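Quick one tonight, robot club update, then bed.

So the Arbridge build challenge is in 3 weeks and we are still stuck on the memory. The task, for anyone who missed the January post – the arm has to put parts back into a stripped desktop tower. Hard drive, card, CPU, RAM. No hands allowed once the clock starts. Points per part, points off if you bend anything.

Our team (we're Hopkin, the other table is Vandon, don't ask me who picks these) drew the RAM job first. Everybody thought that was the easy one. Nope. The stick has a notch, the slot has latches, and if you come in even a little crooked it just rides up on the edge and sits there. We've tried going straight down. We tried tilting it and rocking it in, like you'd do by hand, and I like that one better but the numbers aren't there yet. 2 good seats all of last week. Two!

Stuff I changed today:

Slower on the last bit of the approach. Way slower.
Grip a little higher up on the module so the fingers clear the latches
Threw out my old slot positions and re-taught all of them, because someone bumped the case and didnt say anything
Log file is now 489 lines and I have read maybe half

The parts tray came out good though. Printed version 3, the CPU pocket is finally square and the drive stands up in its slot without flopping over. Small wins.

Still to do – force limit on the push, a real plan for the CPU (scared of the pins, not touching it yet), and somebody has to write the report. Not me, I did the Surnley one.

More when theres more. If you've done this with a two-finger gripper and have tips, comments are open, please please. 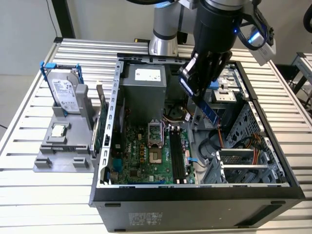

RAM stick on its way to the slots, take whatever.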